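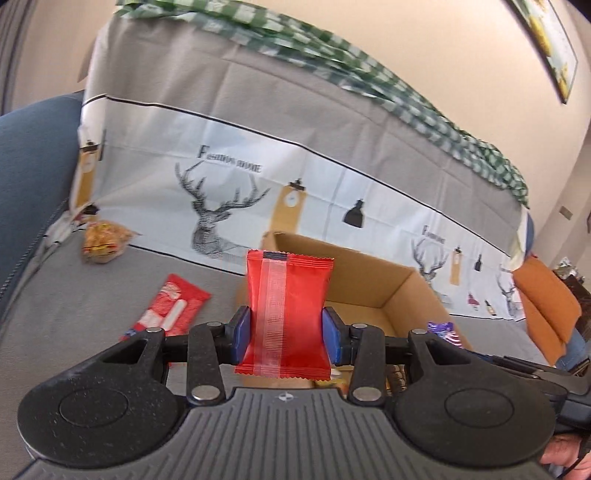
Budget for hand-held grippers - what have I missed?

Started by wovwood_ops

wovwood_ops wrote:
Right, need a sanity check before I send this off. We're four people, doing pick and place recordings in ordinary homes, mostly small packaged stuff. Sachets, sweets, crisps, into and out of boxes. One hand-held gripper at the moment and everyone queues for it. Want to buy more before October.

Quote from Omier is 279 each for the complete unit, two fingers, pads fitted. Spare pad set is 79. Boris Kadlec (he signs things off) wants one figure with no surprises in it. My plan was four units, one spare pad set each, done.

What else goes on the list?

thumbwheel wrote:
Cables. Always cables. And a case for each one, ours went round in a carrier bag and the linkage got bent.

pinchpoint wrote:
Is 279 with or without the camera? Ask. Ours was without and it was a horrible phone call.

wovwood_ops wrote:
With. Checked twice. Camera yes, storage card no.

Ndungu_fan wrote:
Four is too many. Buy two. People get tired arms long before the kit does, and you'll have two sat on a shelf. We run two between five of us, swap every hour, fine.

pinchpoint wrote:
Disagree. If they're in different houses, you can't swap every hour can you. Depends how many addresses on the go at once.

wovwood_ops wrote:
Three addresses usually. Sometimes four if somebody's sister says yes.

Ndungu_fan wrote:
ok then three. Not four. Put the money into pads.

gantry_gail wrote:
Pads pads pads. One spare set per unit is nowhere near enough if you're on packets. Crimped edges chew the soft face up, and greasy wrappers make it slippy. We went through a set a fortnight on crisps. Boxes and tins hardly touched them.

What are your pads, the blue ones?

wovwood_ops wrote:
Blue yes. Upright sachets mostly, held by the sides, which they do well. Flat ones lying on a sofa seat are the pain. Sachet sinks in, fingers sink in after it.

thumbwheel wrote:
Put a tray down.

wovwood_ops wrote:
Whole point is it's a sofa!! Client wants sofas, beds, rugs. Patterned covers if poss.

thumbwheel wrote:
Fair. Narrower tips then. Ndung'u do a thin set that goes on the same brackets, I think. Check the bracket width before ordering, I didn't and had to send mine back.

halfturn wrote:
Has anyone looked at the Ultus? Cheaper up front, 200 a unit. I've had one since spring. Moves ok, grip a bit stiff, the thumb rests are in a daft place if you've got small hands.

gantry_gail wrote:
Had two Ultus, sent both back. Play in the joints from week one. Every pivot had a wobble and you could see it in the recordings, tips didn't meet square. 200 is no saving if you bin the footage.

halfturn wrote:
Mine's been fine?? Bit of threadlock on the pins. Might be you had an early batch.

gantry_gail wrote:
Might be. Not paying to find out again tho.

pinchpoint wrote:
Bigger issue with mixing makes is you then have two lots of calibration and two lots of spares. Pick one and stick with it. Even if it's the one I don't like.

wovwood_ops wrote:
Yeah Boris said the same. He's dead against mixing. I was tempted by one Ultus as a spare but no.

Ndungu_fan wrote:
Props. Has anybody said props. You need a line for props. Our first month we spent more on chocolate than on anything sensible, and then people eat it.

wovwood_ops wrote:
Ha. Props is currently "whatever's in the cupboard". Will add a line. Do you replace the packets or use them till they fall apart?

Ndungu_fan wrote:
Replace when the seal goes. Empty wrappers are worth keeping as well, they behave nothing like full ones. Keep them in a separate bag or it gets muddled.

halfturn wrote:
Foil is a nuisance under a lamp btw. Glare. Budget for a diffuser if you're shooting evenings, we had to stop at 4 pm all winter without one.

gantry_gail wrote:
Never needed one. Close the curtains, ceiling light on.

halfturn wrote:
Depends on your ceiling light Gail

wovwood_ops wrote:
OK revised list, shout if it's daft:
Omier complete unit, 279, x 3
Omier spare pad set, 79, x 4
Case and cable per unit - price tbc
Storage cards, tbc
Props, small monthly amount, tbc
One thin tip set to try, after I've measured the brakcets

So 837 on units and 316 on pads before the tbc bits. Dropped the fourth unit, will revisit if we get a regular fourth house.

pinchpoint wrote:
Better. I'd still have the fourth. When one's away for repair you're a house short.

Ndungu_fan wrote:
Borrow one for that week. Three.

gantry_gail wrote:
More pads. I'll keep saying it.

wovwood_ops wrote:
Sending it to Boris with three and a note about the fourth. Will ask Omier if they lend units during repairs, that might settle it. Anyone know their turnaround?

thumbwheel wrote:
Nine days for me, no loaner offered. Didn't ask though.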